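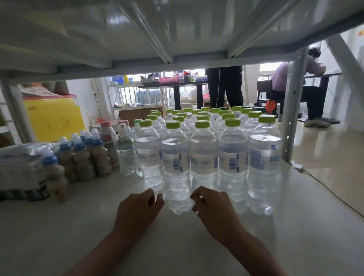

Speaker notes: Scheduling load and recovery in a semi-professional soccer season
Casimiro Villalobos, performance analyst, Kurnis

Slide 1. Title
Introduce self. State scope: outfield players only, one club, one season. Goalkeepers were tracked separately and are left out. Questions at the end, except for definitions, which can be asked at any point.

Slide 2. The club
Kurnis trains in the evening. Most of the squad works during the day, and that shapes every decision that follows. The published work on recovery mostly assumes full-time players who can be called in at 10 in the morning. We could not do that. Earliest session start was 6:30 p.m.

Slide 3. What we recorded
Session rating of perceived exertion, on the usual 0 to 10 scale, multiplied by minutes trained. The result is in arbitrary units. Players entered the rating on their phones after the session, before leaving the ground. No GPS until November, so the first part of the season has only the ratings.
Mention the missing entries. Where a rating was missing we used the squad median for that session and flagged it.

Slide 4. Weekly load
Point to the solid line first. A normal week with one match came to some 2,000 units per player. Weeks with a midweek cup match did not rise much above that, as we dropped a session to make room. The distribution changed a lot, though: two peaks with 3 days between them.
Pause here. The next three slides depend on this chart.

Slide 5. Substitutes
This is the part most clubs our size get wrong, and we got it wrong as well. A player who comes on for the last ten minutes has a very low match load. If he then does the light recovery session with the starters, he falls well behind over a month. By the Robles fixture, two of our regular substitutes had the lowest load in the squad. Both started that match.
Do not name the players.

Slide 6. The top-up session
Run on the field directly after the final whistle, for anyone with under 30 minutes played. Short runs at high speed, then a small-sided game if numbers allow. Target is 400 units of additional load across the top-up and the next training session combined.
Away from home this was harder. Idine let us use the field afterward. Other grounds turned the lights off.
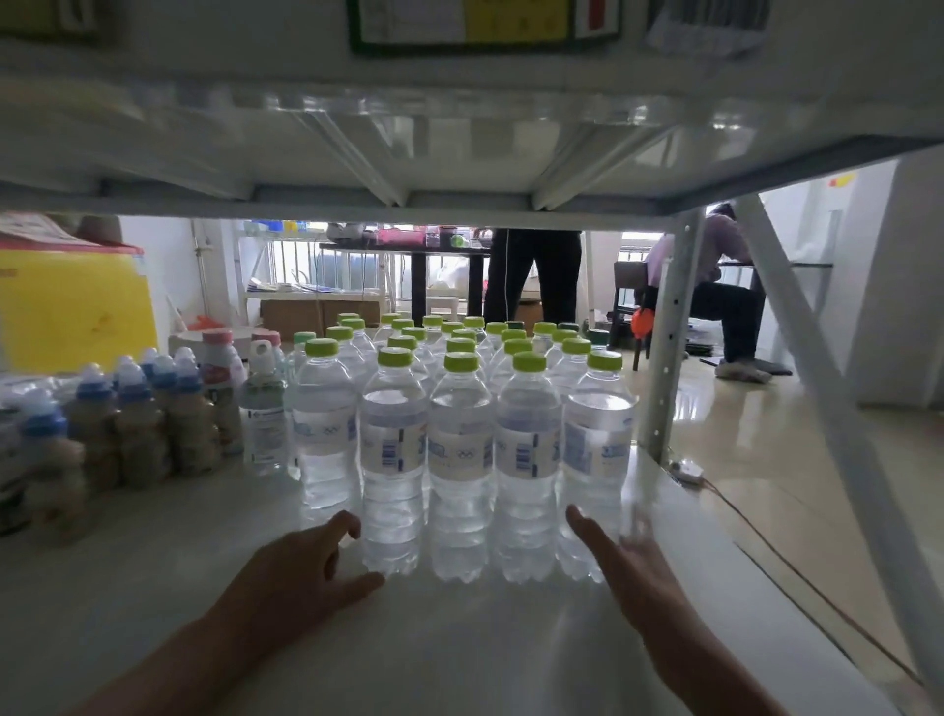

Bottled water on the storage shelf

Slide 7. Fluids
Keep this short. We weighed players before and after 5 sessions in preseason, in dry kit, to estimate sweat loss. The spread between individuals was wide enough that a single squad target made no sense. Each player now has his own figure. We did not repeat the weighing in winter - if asked, say so.

Slide 8. Limits
One squad. Self-reported ratings. Players knew the coach could see the numbers, and some may have rated low to protect their place. We compared ratings with heart rate for a subset once the chest straps arrived, and agreement was acceptable for running sessions and poor for gym work.

Slide 9. Software
Everything was kept in a spreadsheet until the midpoint of the season, then moved to Pistis. The move changed how rest days were averaged: the spreadsheet skipped them, Pistis counts them as zero. All charts in this talk use the second method. Older handouts do not match.

Slide 10. Next season
Keep the top-up. Drop the morning wellness questionnaire, which few players completed after the first month. Add a separate rating for gym sessions.
Leave this slide up during questions. Backup charts by playing position start on slide 12.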